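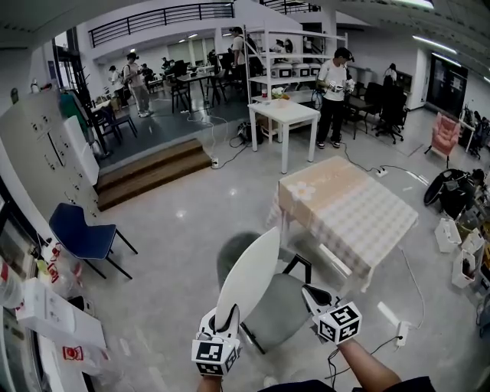 The shared room at Eltondale: grey chair, checked tablecloth, lockers along the wall.

TIDY-ROOM PLANS PROMISE MORE THAN THEY DELIVER, SAYS JOLTER

Eltondale, December — Jolter, the small consumer group that looks at products and schemes for shared workplaces, has published its report on the Rellura room plan, a paid guide which claims to turn any mixed-use room into one that "keeps itself in order". Jolter followed the plan in its own shared room and spoke to 19 other groups who had bought it. The report finds that the plan contains some sensible advice, nearly all of which can be had for nothing, and a number of claims that Jolter could not stand up.

The Rellura plan costs £300. For that, buyers get a floor layout, a set of printed labels, a colour chart for soft furnishings and a schedule for putting things away. The makers say that a room arranged this way will "settle" after a month, with less left out on surfaces and fewer lost belongings.

"I have been waiting for our room to settle since the spring," said Adesuwa Bashir, who wrote the report. "What we have is a room that people work in. There are things on the shelf by the door because people put things on the shelf by the door. I don't see how a colour chart was going to change that."

The Eltondale room is a fairly ordinary one. It has a square table with a peach and white checked cloth, chairs that do not match, a tall white locker cabinet and a short flight of wooden steps up to a raised platform. There is a white table for small jobs with metal shelving behind it, where labelled storage boxes are kept.

Jolter's findings on the main claims are as follows.

Lockers. The plan says that personal storage with small doors cuts clutter "at source". Groups told Jolter that lockers were useful for coats, lunches and anything a person wanted to find again. They made little difference to shared items, which belong to everyone and so tend to stay wherever they were last used. Several groups also reported lost keys, a subject the plan does not mention.

Matching seats. Rellura advises replacing odd chairs with a single set. Jolter kept its grey fabric chair and its dark blue plastic one, and could find no reason to regret it. The advice would have cost a further £700 at the prices quoted to us, for chairs that do the same job.

Tablecloths. The colour chart allows only plain cloths in pale shades, on the grounds that patterns make a room look busy. Members preferred the checked cloth — it hides tea stains, and people like it.

Floors and cables. The section on keeping floors clear is the best part of the guide. It is also two paragraphs long. It recommends placing work tables near the sockets, which most people manage without being told. Even so, some groups said they had never thought to look at where their leads ran, and Jolter is happy to repeat the advice free of charge.

The report is less kind about the plan's section on cloths. Rellura tells buyers to fold every cleaning cloth to a set pattern and file it upright in a drawer. Jolter's members tried this for a fortnight. The folding took longer than the wiping, and a cloth folded with care was crumpled the moment it was picked up. 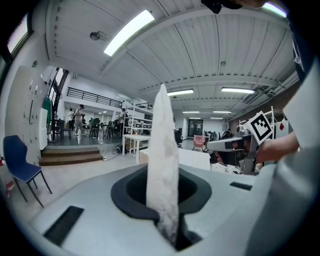 Do cloths need to be folded at all between uses?
Folding saves space if you keep a lot of them in a shallow drawer. For a handful of everyday cloths, a box or a hook will do, so long as they are dry before they are put away.

Rakiya Bashir, who looks after the Eltondale room and carried out the cloth trial, is not persuaded that the makers have ever shared a room with other people. "The schedule has 73 separate steps in it," she said. "Step 41 is to check that the earlier steps have been done. I did it properly, because I said I would, and by the second week I was the only one in the building who knew what step we were on."

Of the groups Jolter spoke to, most had dropped the schedule within a few weeks and kept the labels. Labels on boxes were widely liked. Jolter notes that they can be written by hand.

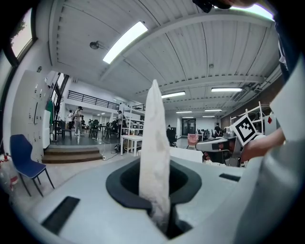 White cloth, well past folding, in the Eltondale workspace.

Jolter put its findings to the makers of the plan before publication. The reply said that results depend on "full commitment to the method". The report observes that this would be true of almost any method, including having none and asking people to clear up at five o'clock.

Jolter does not say that the plan is useless, and buyers who enjoy following a schedule may get on well with it. It does recommend that groups borrow a copy before paying, try the floor advice first and leave the chairs alone until they break.

The next report will look at the Ekpo shelf divider, which is said to double the space on any shelf. Jolter has asked how.

ENDS

Notes to editors

Jolter pays for the products and plans it reports on and takes no advertising.

Printed copies of the report can be collected from the Eltondale room. Adesuwa Bashir and Rakiya Bashir are both available for interview, mornings preferred.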